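4. Evaluation of the Urix two-arm kit on a beverage task

4.1 Kit and setup

The Urix kit is sold by Otard as a bench-top package: two arms with parallel grippers, a central mounting bracket, a camera at each wrist, a fixed camera, and a license for the Nukari control software. We bought it at list price and had no contact with the vendor during the tests apart from ordinary support email. Assembly took two people 9 hours, most of it spent on cable routing and on leveling the base plates. The software was updated once, in June, before any of the runs reported in this section.

We chose coffee making as the test task. It needs a small part to be placed in a tight slot, a button to be pressed with limited force, and a glass to be moved without spilling.
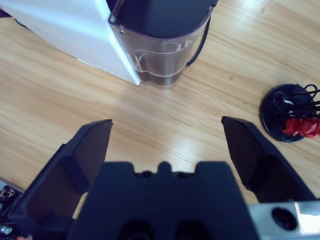 Calibration of the wrist cameras was the weakest part of the kit. The supplied routine assumes matte, opaque objects, and it gave unstable depth values wherever the view included clear or shiny material. Our layout had a good deal of both. The water tank on the machine is clear plastic with a black handle on its right side, and it stands directly on a wooden tabletop that reflects the overhead light. We fixed this by masking the tank in software and taking its position from a model of the machine. After masking, the position error at the fingertip fell to 2 mm, which was good enough for every step except capsule insertion.

4.2 Workspace and reach

Both arms are mounted along the near edge of the table, one on each side of the central bracket. The coffee machine was placed near the middle of the far side, with the tray and glass to its left and the capsule holder to its right. Each arm could then work mainly on its own side, and the planner rarely had to resolve a crossing. Moving the machine closer to the bracket shortened the paths but caused the elbows to come near each other during lid opening, and we did not use that layout for the scored runs (Figure 6).
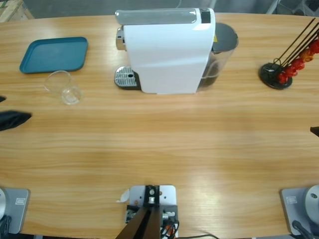

Figure 6. Layout used for the scored runs, seen from the fixed camera.

Jomar Dimaculangan objected to this choice in his comments on an earlier draft, writing that a layout tuned to avoid crossings hides the main question a buyer would ask, namely how well the planner handles two arms in a shared space. We agree that this limits the result. The Kanagaratnam benchmark includes a shared-space test, and we plan to report it separately.

4.3 Task runs

We ran the full sequence 31 times with the same settings. A run was scored as complete if the capsule was seated, the machine was started, and the glass was set down on the tray without help from the operator. Operators could stop a run at any time but could not correct the arms by hand. Grasping the glass was reliable once the grip force was lowered from the default. Most failed runs ended at capsule insertion, where the software retried the same approach angle until it timed out. 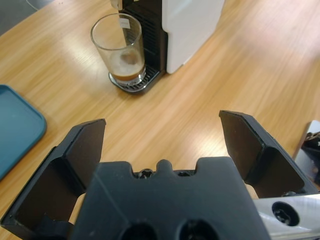
4.4 Cost and support

The base price covers the hardware and one year of Nukari. Replacement finger pads are sold separately, and we wore out one pair during the tests. Support replied to our questions within about two working days, and the answers were specific enough to act on. The printed manual does not mention masking or the grip force setting, so new users should expect to find both by trial or by asking.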